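Sunday, May, Bostden shop

Sharpening day at last! I've been putting off the plane irons for weeks, and the old Zanetti jack had got so dull it was bruising the pine more than cutting it. Started on the 240 stone to get the nicks out, then straight up to the 3000, and I'm already regretting the jump (it skates about for ages before the scratches go). Must buy something in between next time I'm over in Brinthorpe.

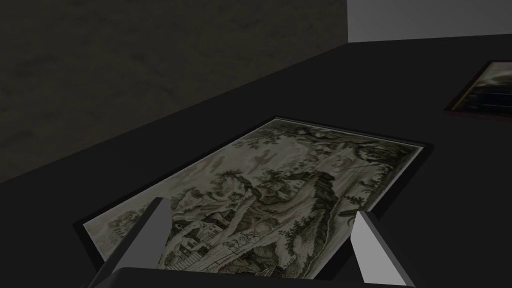 Do the stones need flattening before every session?

Only when they've gone hollow. I scribble pencil lines across the face, give it a few rubs on the flat plate, and if the lines in the middle are still there it needs more. The coarse one was dreadful today, proper banana shape, and took me most of a mug of tea to put right.

Got 4 irons done before lunch. The wide one has a belly in the back that I'm not going to chase all the way up, just the bit behind the edge. Aldo Valentini would polish the lot, I know, I know.
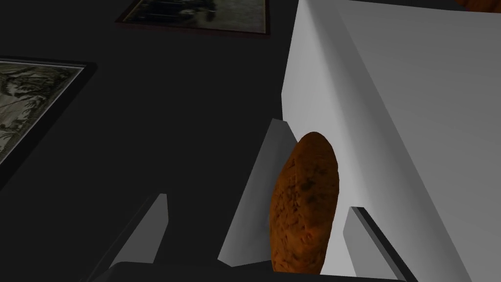
Chisels

Less fun. The Pruto set holds an edge nicely but the narrow ones wobble in the guide, so I did those freehand and got a slight skew on the quarter inch. Left it, it'll come out over the next few sharpenings. Camellia oil on everything afterwards and back in the roll. 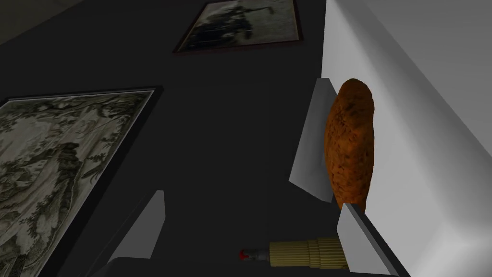
Two of the framed pictures.

Tried the jack on a bit of oak offcut around teatime and oh, what a difference! Long thin shavings, hardly any tear-out except by the knot. Mouth could still close up a touch. 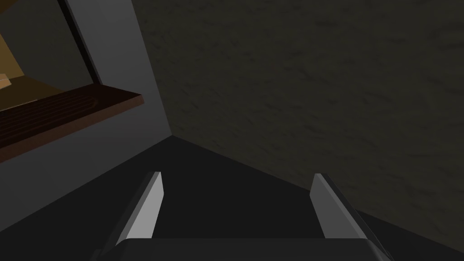 Gripper open, towards the corner.

Still to do: the block plane, spokeshave, new strop leather. Spray bottle leaks, use the other one.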